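Keep the Shirt You Have

When I moved to Ollulia for work, I brought 2 suitcases, and most of what was in them was clothes I did not wear. I believed then that a person with a good job must have many shirts. Today I have fewer, and I would like to argue that this is a better way to live, also for people who can pay for more.

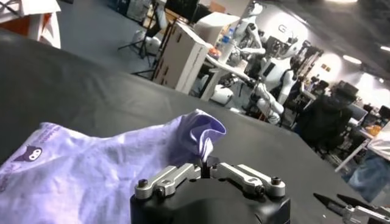
A lavender cloth, creased on a black surface.

My neighbor A-yeong Tak repairs clothes in a small shop on Grimuseck Street. Last October I asked her to close a hole under the arm of an old T-shirt. She asked for 30 dollars. I was surprised, for the shirt had cost me less than this. She told me that her hour has a price and the shirt only has a sticker. I paid, and I was a little angry for one evening.

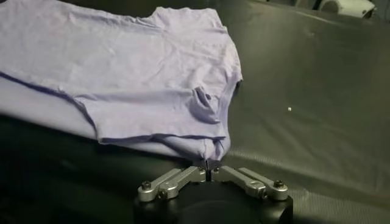 A cheap shirt is cheap because somebody else's hour is cheap. I knew this before, as we all know it, but I had never compared it with the hour of a person I greet on the stairs. Look at one plain lavender T-shirt with short sleeves. Even lying crumpled, it shows a darker line of purple where the cloth turns or is joined, and to sew such cloth straight takes a skill which I do not possess. I tried it at home and my line went like a river.

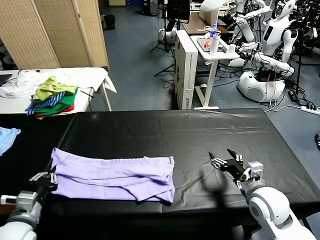 The garment folded into a long rectangle.

My friends in Leltodley say that repair is a hobby for the comfortable, and they are partly right. A parent with three children and two jobs cannot sit with a needle at 11 at night. For this reason I think the city should help. It could pay half of each small repair, up to a fixed limit, and it could give a room where people learn from each other. We already pay to carry our old clothes away, and we do not complain very much about that bill.
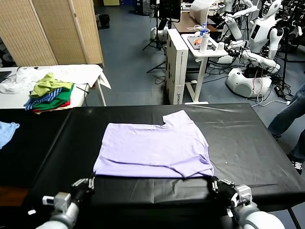 A short-sleeved T-shirt, partially folded.

I still buy new things sometimes. In spring I bought a coat, and I do not regret it. But I asked first how the lining was fixed, and whether the buttons could be changed, and the young man in the shop had to go and find his manager.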